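Printed cotton

Printed cotton is cotton cloth to which a colored pattern has been applied after weaving. It differs from yarn-dyed cloth, in which the pattern is formed by threads colored before they reach the loom. Most printed cotton is plain weave and is used for dresses, curtains, table linen and quilting.

Preparation

Cloth straight from the loom, called greige, contains size, wax and seed fragments. It is singed, desized, scoured and bleached before printing. Residual size causes uneven uptake of color. Some mills also mercerize the cloth in caustic soda, which raises luster and deepens the final shade.

Methods

Block printing uses carved wooden blocks, one for each color. Registration is done by eye, with pins at the block corners as a guide. Roller printing uses engraved copper cylinders and gives fine line work, but engraving is costly, and short runs of under 1,000 yards were seldom economical. Rotary screen printing forces paste through a perforated nickel cylinder. Digital printing applies ink from nozzles and needs no screens.

Colorants

Reactive dyes bond chemically with the fiber and leave the cloth soft. They require steaming and a thorough wash. Pigments are held on the surface by a binder and fixed with dry heat. Pigment prints are cheaper but stiffer, and dark shades tend to rub off. Large areas of red are difficult in either system, as unfixed color can stain a white ground during washing.

Pattern repeat

The repeat is the distance after which a design begins again. In a half-drop repeat, each column is shifted by half the height of the one beside it. Floral designs often use this layout to hide horizontal lines. Designs whose stems all point the same way are called one-way and require more cloth when cut. 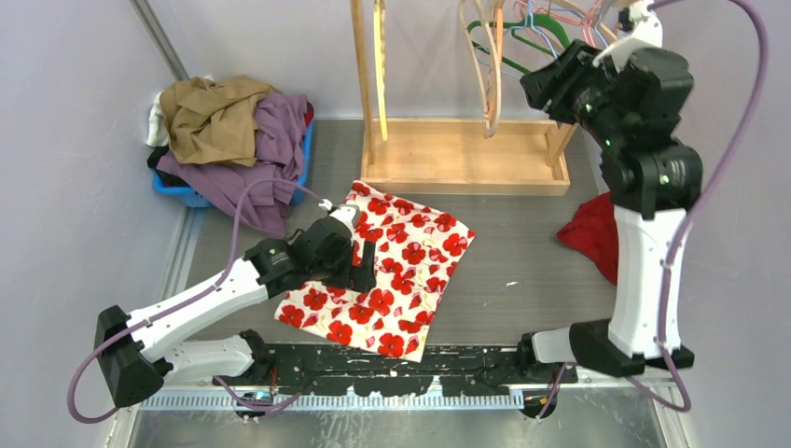

Care

Reactive prints are generally washed in warm water and pigment prints in cool water, turned inside out. Chlorine bleach attacks many reactive dyes. Ironing is done on the reverse side.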